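Koaxkabel sauber mit PL-Steckern versehen: So klappt es am Basteltisch

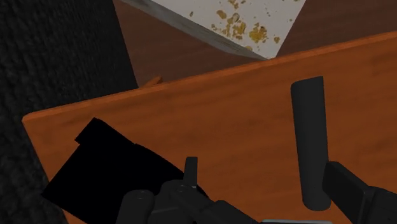

Werkstatt & Shack

Ich gebe es zu, ich habe jahrelang fertig konfektionierte Kabel gekauft, weil ich mich an die Stecker nicht herangetraut habe. Was für ein Fehler! Inzwischen löte ich meine PL-Stecker alle selbst und habe richtig Spaß daran, und mit ein paar Handgriffen sitzt so ein Ding bombenfest. Hier mein Ablauf für das dicke Kabel mit gut 10 mm Außendurchmesser, Stecker nach alter Bauart mit Lötlöchern im Körper.

Zuerst die Überwurfhülse aufs Kabel schieben. Ja, zuerst! Und zwar mit dem Gewinde zum Kabelende. Ich habe schon wunderschöne Lötstellen gemacht und danach die Hülse neben dem Lötkolben liegen sehen.

Abmanteln

Mit einem scharfen Cuttermesser einmal rundherum, ganz leicht, und den Mantel dann durch Biegen aufreißen lassen. Wer durchdrückt, erwischt das Geflecht. Ich nehme rund 30 mm Mantel ab. Das Geflecht verzinne ich dünn, solange es noch schön glatt anliegt, und lasse es komplett auskühlen. Danach kürze ich es mit einem kleinen Rohrabschneider, das gibt eine Kante wie gedreht! Zum Schluss kommt das Dielektrikum dran, sodass der Innenleiter vorne frei liegt. Die genauen Maße stehen im Datenblatt des Steckers, bitte dort nachsehen, die Bauformen unterscheiden sich um ein paar Millimeter.

Löten

Der häufigste Fehler ist ein zu schwacher Lötkolben. Mit 30 Watt brät man minutenlang herum, und innen wird das Dielektrikum weich. Ich arbeite mit 100 Watt und einer breiten Meißelspitze, und seitdem ist jedes Loch in wenigen Sekunden durch. Den Steckerkörper feile ich rund um die Löcher vorher kurz an, bis das Messing durchkommt, darauf fließt das Zinn viel lieber. Etwas Flussmittel ins Loch, Spitze ansetzen, warten, Zinn zugeben, fertig. Dann die Finger weglassen, bis alles von selbst abgekühlt ist (kein nasser Lappen, auch wenn es juckt).

Beim Mittelstift reicht ein kleinerer Kolben. Stecker nach unten halten, damit kein Zinn nach innen läuft, und überschüssiges Lot außen abwischen oder wegfeilen, sonst leiert die Buchse aus.

Kontrolle

2 Messungen mit dem Multimeter: Durchgang von Stift zu Stift und von Mantel zu Mantel, und natürlich keinen Durchgang zwischen Innenleiter und Schirm. Dabei das Kabel direkt hinter dem Stecker ein wenig bewegen. Springt der Wert, gleich noch einmal ran.

Draußen abdichten

Selbstverschweißendes Band um das Zwei- bis Dreifache dehnen und von unten nach oben wickeln, damit die Lagen wie Dachziegel überlappen. Darüber eine Schicht gutes Isolierband gegen die Sonne. Vor der ersten Lage wickle ich noch eine Runde Isolierband mit der Klebeseite nach außen, so geht die Verbindung später ohne Gemetzel wieder auf. Und eine Tropfschleife vor der Hauseinführung nicht vergessen!

Beschriftet wird bei mir an beiden Enden mit Schrumpfschlauch, und der muss natürlich auch vor dem Stecker aufs Kabel.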